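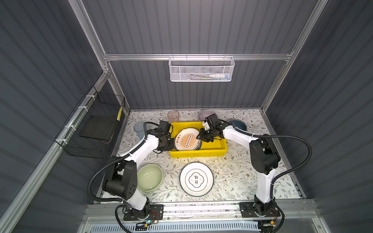

Kalirura Dish-Handling Cell: Setup, Care and Repair Record

Search this repository
Clear

Maintained by the Bikalberg Manipulation Laboratory
Responsible person: Zuweira Amoah

Scope

This file covers the physical setup and upkeep of the Kalirura cell, a two-arm enclosed workcell used for tableware handling. It is kept in the same repository as the Kalirura recordings so that any user of the data can see the condition of the machine when a given block was recorded. The control software has its own file, and the task definitions are kept with the task scripts.

The present release contains 2,021 recorded episodes. Of these, 1,277 were recorded before the June refit and the remainder after it. Episodes from the two periods may be mixed for training, but evaluation results should state which period was used. The refit changed the cable routing on both arms and the side rack, and it replaced the gripper pads. Arm geometry, base spacing and joint limits were left as they were.

Cell structure

The enclosure is a silver aluminum extrusion frame closed with dark gray ribbed panels at the back and on both sides. A cross beam runs over the work surface along the back wall. The arms are bolted to a single aluminum rail at the front of the cell, with the ventilation slats below it. The front rail is the mechanical reference for everything else. It is not to be loosened for cleaning or to gain access to the panels.

The side panels are held by friction in the extrusion slots and can rattle after transport. If a panel is noisy, seat it by hand from the top down. Do not glue it.

The perforated metal basket hangs from the cross beam by its own hooks. It is used for small items, and it must stay below its rim. Long tools are stored outside the cell. The wire rack on the left is fixed to the post with cable ties. These were chosen at the refit in place of the earlier screw clamp, which had worked loose twice. Check the ties for whitening at the bend during the monthly inspection and replace them as a set. The angle of the rack is deliberate and should be copied when it is refitted.

Work surface

The floor of the cell is covered with a printed mat in cream with a leaf and flower pattern. The mat is a consumable part. A replacement must come from the same batch where possible, and the batch label is to be copied into the cell log. When a mat is changed, smooth it from the rail toward the back wall and leave it for an hour before any calibration run. A mat with a lifted edge, a crease under the tray or a stain larger than a thumbprint is to be changed.

The yellow tray goes at the center of the mat. It is not fastened. The arms are expected to cope with small shifts in its position, and operators should not straighten it between episodes of the same block. It is returned to its start position only when a new block begins.

Power-up

1. Confirm that the emergency stop is pressed in and that no person has a hand inside the enclosure.
2. Support each arm before releasing its brake. The arms will sag if they are left unsupported at this step.
3. Switch on the main supply, then the left controller, then the right.
4. Wait for the green light on the small board at the left base. If it blinks or stays dark for more than a minute, see "Left base board" under Known Faults.
5. Release the emergency stop and send both arms to the rest pose at low speed.
6. Open and close both grippers fully, three times.
7. Run the short position check. Continue only if both arms pass.

Shutdown follows the same list in reverse. Both grippers are left open and empty. Dishes may stay in the cell overnight, except for ceramic pieces standing on edge.

Cable hoses

Each arm carries a corrugated black hose that protects the gripper cable. Most stoppages on this cell before the refit were caused by the hoses. The present routing leaves a wide loop on each arm, and the loop on the right arm is the larger. It may look untidy. It must not be shortened or tied back to the link. With a tighter loop the hose pulls on the gripper connector when the arm reaches across the tray, and the resulting force is enough to spoil a two-handed grasp on a plate.

After any work on a hose, move the arm by hand through its full range with the power off. Listen for scraping and watch the connector at the gripper end. Record the result in the log, even if there is nothing to report.

Grippers

Both grippers are parallel type with replaceable pads. Pads are supplied by Mitix and are ordered through the laboratory store. Change both pads on a gripper together. The interval is by use, and the current pads on the right gripper were fitted after 957 episodes on the previous pair. Glazed plate rims wear the pads unevenly, and the right gripper has so far worn faster than the left.

To change the pads:

- Power down as described above and press the emergency stop.
- Open the fingers by hand. Do not lever them with a screwdriver.
- Remove the old pads and clean the finger faces with a dry cloth.
- Fit the new pads with the beveled edge toward the tip.
- Tighten the screws finger tight, close the fingers once on a flat gauge, and then tighten fully.
- Repeat the gripper zero procedure and the short position check.

New pads grip noticeably harder during the first day of use. Episodes recorded on that day carry the flag "new_pads" in the index.

Tableware

The set in use includes ceramic plates and bowls as well as translucent plastic cups. Pieces are washed by hand every Friday and dried completely before they are returned. Any ceramic piece with a chip is withdrawn at once, since a sharp rim will cut a pad. Withdrawn pieces are listed in the log with the name of the operator. Substitutes should be close in size and weight, though an exact match in pattern is not required.

Calibration

The short position check is done at each power-up. The full calibration is done monthly, after any collision that trips the emergency stop, and after any change of mat, pads or hose. Clear the work surface down to the mat before starting. The left arm is calibrated first, then the right, then the pair together. If the pair result is out of tolerance while both single results are good, check the base plate bolts on the rail before repeating.

Full calibration was carried out after the refit and again at the start of the current recording period. Calibration files are stored by block, and older files are never overwritten.

Known Faults

Left base board. The connector for the red and blue wires can back out with vibration. Power down, reseat it and restart from step 1. If the fault returns in the same week, replace the board.

Right elbow noise. A low click may be heard when the arm reverses direction under load. It was inspected by Pacheco, the service contractor, during the refit and was found to be within limits. It should be reported if it becomes louder or is heard with the gripper empty.

Drift after long runs. The right arm has shown a small vertical offset at the end of long sessions. Pause for 20 minutes and repeat the position check. Affected episodes are marked "offset_suspected". The cause has not been established.

Ventilation. Dust collects behind the slats below the rail. Vacuum them monthly with the supply off.

Log entries

Every intervention, however small, is entered in cell_log.csv with the block number, the part concerned, the action taken and the operator's initials. An index check found that 1,861 of the episodes in this release can be matched to a signed log entry for their block. The others come from early blocks, for which the log was kept on paper and is incomplete. They are marked "log_partial" and have been kept in the release.

Corrections to this file should be sent to Zuweira Amoah. Changes to the power-up sequence or the hose routing require her written approval before they are tried on the cell.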